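News > Members' letters > October

Filed under: Kitchen & Table

I've gone a bit custard mad this month, I'll admit it. It started when Severin Aigner dropped off a bag of windfall pears from his place near Flerier and I had no idea what to do with 40 of the things (you can only eat so much crumble!). So out came my gran's notebook, and there on the back page was her proper egg custard, written in pencil and very nearly rubbed away.

Her version wants four yolks to a pint of milk, a spoonful of cornflour as insurance, and more patience than I was born with. My first go turned to scrambled egg. The second was lovely, though I'd left out the sugar, so we had it with a great deal of honey and said no more about it.
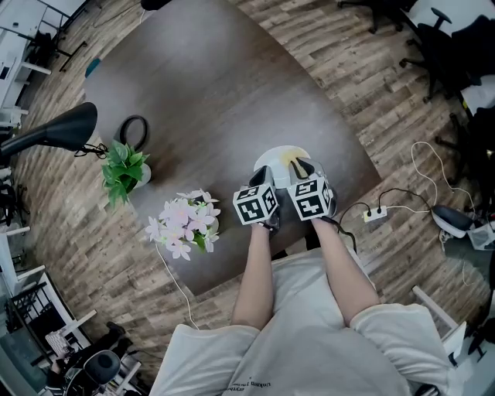 Anyway, the trick for me has been to take the pan off the heat well before I think it's ready, then keep stirring while I count to 50. If you've got a thermometer you'll want it just under 85. Mine came from Canpolat on the high street and it's been worth every penny – I use it for jam as well.

The pears I poached with a bit of lemon peel and a bay leaf. Do try the bay, it sounds odd but it's gorgeous! I've still got half a bag left in the shed, so if anyone fancies some, bring a carrier to the Brornum hall after four and they're yours.

Last updated: October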